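2 min read

The Case Against Hiding the Cables

By Jeptoo Kaijage

My neighbor paid 90 dollars for a Clastimen box that hides cords. It is a lidded coffin for a power strip, and he loves it. When his printer died, he had to dig the thing up to learn which plug was which.

I side with the mess. A yellow cable hanging where I can follow it with a finger beats a tidy bundle zip-tied by someone who has since moved to another state. Old desktop towers understood this. You took off the side, and there were the power wires, orange, red and yellow, going about their business.
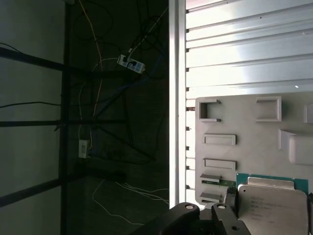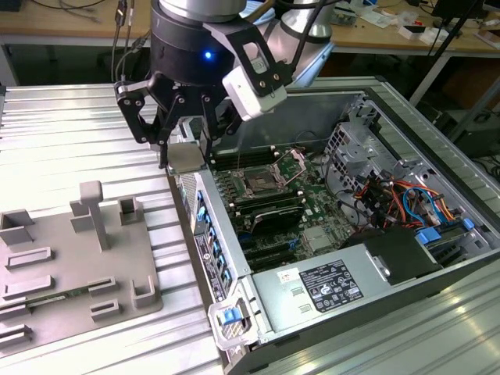

Vol. 2, p. 454

Cathal Mac an tSaoi, who edits me, keeps his cords in a velvet sleeve. He has asked me to mention that it's washable.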